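Pistine Wrist Guard for kitchen arms
Overload clutch and stop switch, sold by Urnby 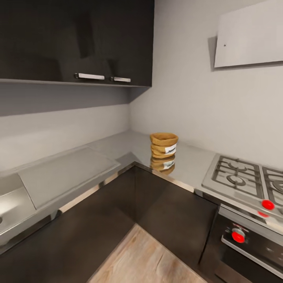 We started making the Pistine after our own test arm jammed its wrist under an upper cabinet one Saturday and just kept pushing. The software thought the arm was still moving freely. The motor didn't agree, and by the time Ruth Yupanqui got to the stop button the wrist gear had lost 2 teeth. A small part, a big repair bill, and a very loud noise!

So now there's a clutch. It sits between the forearm and the wrist, and when the load goes past the limit you've set, it slips and trips a switch that cuts drive power to the whole arm. No software in the loop at all – that's the bit we're proudest of. Ognjen Zupan ran the same jam again and again in simulation first, then on the bench, and the clutch let go after 45 milliseconds in the worst case. The old setup took 744.

Corners are where it earns its keep. An arm reaching into the inside corner of an L-shaped counter has a wall on two sides and a cabinet overhead, and a small error at the shoulder gets pretty big by the time it reaches the hand.

Please read this before you order. The first batch had a weak return spring. After nearly 40 trips the switch could stick in the "run" position, so the clutch would slip but the power stayed on. Lizeth Arango caught it in August and we stopped shipping the same afternoon. If your guard has a plain steel cap, it's from that batch. Stop using it and write to us for a new one, free of charge. Current guards have a blue cap and a stiffer spring.

Fits Gesa and Chávez arms with the standard wrist flange. Comes with the clutch, switch, cable and a hex key. Reset is by hand only: power off, clear the jam, turn the collar until it clicks. Test the trip once a week, and keep the arm well clear of any burner while you do it.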